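Household tips: when a gripper crushes soft fruit

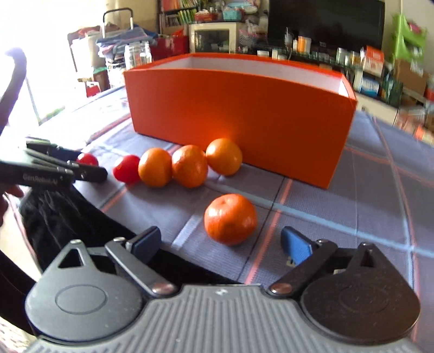
Tomatoes and mandarins in front of the open box, with the grippers ready to pick.

Last September I put a jaw straight through a ripe tomato. The trigger had stuck half closed, I squeezed harder to free it, and it let go all at once. Juice got into the hinge and by the next morning the fingers would hardly move.

If yours sticks, stop squeezing. Put the tool down flat, take your other hand away from the jaws and let the trigger come back by itself. A pinch from the hinge hurts more than you would think.

Wipe the pads with a damp cloth and wash off any juice straight away. Don't hold the whole tool under the tap. Use a cotton bud around the rivets, then leave it open to dry for 30 minutes.

Test it on a mandarin before you go back to tomatoes. The peel will show a dent if the grip is still too strong. Close slowly until the fruit lifts and no further. I check the hinges again after every 200 picks, and mine has done more than 1,606 since the repair.

Keep split fruit out of the box, as it spoils the rest. Wash it and use it for soup the same day, unless it has been near grease from the hinge. In that case throw it away.

Elsa Hovland
April 12, 2019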